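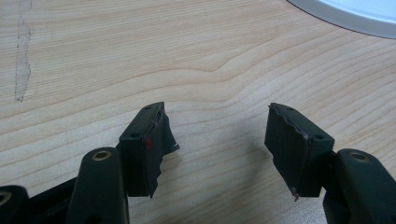
Re: [warine-growers] Garlic, rust, and whether to bother next year

Hi all,

Sorry for going quiet, I've had the flu and then I had the flu again. Catching up on the list from the couch with a cup of tea, and I got to this one and thought, right, I have opinions.

On Wednesday the Clendard end of the valley wrote:

> We pulled the last of ours on the weekend and I could have cried. Every
> plant had rust by the middle of spring, leaves orange top to bottom, and
> the bulbs are the size of a fifty cent piece. Same bed as two years ago,
> same seed stock we've always saved, mulched with pea straw. The neighbour
> over the creek planted a month earlier than us and has beautiful big
> heads, which is salt in the wound.
>
> Has anyone sprayed with anything that made a difference? Milk? Sulphur?
> And is it even worth saving our own cloves after this, or should we bin
> the lot and buy in? We've got 8 metres of bed pencilled in for garlic and
> I'm half tempted to put in broad beans and be done with it.

Oh, you poor thing. Don't put in broad beans! Well, do, but put them somewhere else.

We had exactly your year three seasons back, and I reckon the neighbour is your answer. Planting early doesn't stop rust turning up (it blows in from everywhere, and every clump of wild onion along the rail line is full of it), but a plant that went in during March has put on so much leaf by the time the warm damp weather arrives that it can cop a fair bit of damage and still bulb up. Ours used to go in on the shortest day because that's what my grandfather did, and he gardened somewhere a lot drier than Warine. These days I aim to be finished before Easter, whenever Easter decides to be, and if the soil's still warm I don't fuss.

As for sprays, I've tried milk, one part to ten, every week for a whole spring. The verandah smelled like a school fridge and the garlic still went orange. Someone up the hill swears by it, so I won't say never. Wettable sulphur did seem to slow things down a bit for us, but only the year I started before I could see any spots, and I wouldn't spray it on a hot day or you'll scorch the leaves. I've given up on it. Too much mucking about with a backpack on.

What helped more than anything was giving them room. I used to jam them in at a hand's width, rows the same, and feel very pleased about how many I'd got in. Now it's more like a hand and a half, with rows wide enough to get the hoe down, and the breeze gets through and dries the leaves off by morning tea. You lose some numbers, but I'd sooner have fewer heads I can peel without swearing. Go easy on the nitrogen once spring's underway too, all that lush soft growth is just a banquet. We gave ours a good feed of old chook manure before planting and then a bit of seaweed in winter, and that was it.

Watering in the morning, at the base, if you water at all. I know you know that.

Saving cloves: my understanding is that the rust lives on green leaf and doesn't carry over in a clean dry clove the way white rot does in the soil, so I wouldn't bin your stock on that account. The trouble is that if every head is tiny you're planting tiny cloves, and you'll be a couple of years getting the size back. What I'd do is pick out the very biggest of what you've got, plant those as a small patch so you keep the line going, and buy in fresh for the rest. I'd hate to see you lose it after all those years. Eat the little ones! Whole, unpeeled, roasted in a pan with potatoes, they're lovely.

But don't use the same bed. Two years is too short in my book, I'd want four, and five if there's been anything nasty. I know that's hard when half the garden's under the walnut.

On varieties, since somebody further up the thread asked: we've grown the purple striped ones and a plain white softneck side by side, and the purple was ready weeks sooner, so it had mostly done its thing before the rust got properly going. It doesn't keep, though. By August they're sprouting in the basket and you're back buying it at the shops. The softneck sits happily on its plait until the next lot's nearly ready. So we do both, and I moan about both.

Unrelated, but I've got a heap of strawberry runners that need a home, all off the same few plants and all very keen. Bring a bucket and take as many as you like — the gate's open, mind the dog, she leans. And whoever borrowed the long-handled fork at the Zullitz working bee, no drama, but I'd like it back before I start digging over the back beds.

Is anyone putting in a bulk order for pea straw this year? We'd go in for a few bales if there's a trailer heading that way.

Cheers from the soggy end of the road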